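Right, I've been promising a thread on number porting for weeks and it's Saturday, the kettle's on, so off we go. Mobile number porting! The most underrated job in telecoms and I will not be argued with.

For anyone new: I spent years on the porting desk at Stistisau, a small mobile operator you've probably never heard of unless you've lived near one of our masts. My job was the moment your number leaves one network and lands on another. I loved it. I still love it.

Most people think a port is a file being copied. You ask for your code, you give the code to the new lot, your number moves. Lovely. What goes on underneath is that every other network has to learn where to send your calls, and they don't all learn at the same time.

So for a little while you can be in two places. Your mum on one network rings you and the new SIM buzzes. Your boss on another rings you and the old SIM buzzes, if it's still switched on. We called these "split" numbers and they made up most of my working week.

My first manager, Raluca Pană, had a rule for split numbers: always ask the customer WHO can't reach them before you ask anything else. One question, and you knew which network hadn't updated. I still think it's the best bit of fault finding I've ever been taught.

The old scripts had us start with "have you tried turning your phone off and on". Fine for a fresh SIM. Useless for a split number, and by then the customer had heard it twice already from the other company.

OK, numbers, for those of you who like them (hello, I am you). In our busiest November we took 1,814 ports in. Of those, 222 raised a ticket of any sort. I remember the figure because Virgil Ardeleanu wrote it on the whiteboard and it stayed there till the office moved.

And 80 of those tickets were the same problem! A typo in the account name on business ports. "Ltd" on one system, "Limited" on the other, and the whole request bounced. The customer got a text saying "your request could not be completed" and nothing else. No reason, no next step.

We fixed it by changing the text. I'm serious. Maricica Enache rewrote that one message so it said which detail didn't match and where to find it on your last bill. The matching rules took far longer to sort out, but the calls dropped off well before that.

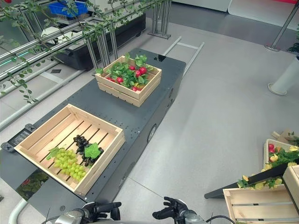 Grapes in one crate, radishes in the other.

Back to it. Somebody's asked about text messages, and yes, texts are their own little world. Calls and texts can be routed by different kit, so you can have a port where calls are perfect and texts vanish. Bank codes were the worst for this. The bank uses a messaging supplier, the supplier uses another supplier, and one of them is working from an old list.

If that's you right now: ring the NEW network, not the bank. Tell them which sender is missing and the time of the last one you expected. With a sender and a time they can trace it. With "my texts aren't working" they can only guess, poor things.

Oranuch Paisan built us a little tool for this, called Picard (she named it, I never asked). You put in the number and it showed which routes had the new network and which still had the old one, all on one page. Before Picard I had 3 windows open and a paper pad.

What I liked best was that she let the shop staff use it too. Up to then the shops had to ring us, on the same queue as the customers, to find out something we could see in seconds. The first week they had it, the Utov branch sent us a cake!

Someone in the replies wants to know if a port can get "lost". Sort of. The number is never gone, it always belongs to somebody's block. But if you cancel your old plan before the port goes through, it drops back into quarantine and getting it out means a lot of emails between people who've never met. Please don't cancel first. Get the code, hand it over, let the port do the cancelling.

Also please don't port the day before you fly. I have had this conversation with so many people at departure gates. Roaming on a number that's half moved is a whole other thread.

Oi-ling Hsueh has just messaged to say I've forgotten landlines. I haven't forgotten landlines, I'm avoiding them. She did landline ports at Zudley for years and she's the one to ask. Multi-line ports with an alarm on one of the lines, she dreams about those.

A few quick ones from the replies:

Yes, you can keep your voicemail greeting in your heart but it won't come across. Record it on something else first.

No, the new SIM going live doesn't mean it's finished. Keep the old one in a drawer for a couple of days.

Yes, weekends are slower. If you've sent your code today, 30/03/2024, give it till the working week gets going before you panic.

Will do the roaming one next if people want it. I've got a story about a ferry.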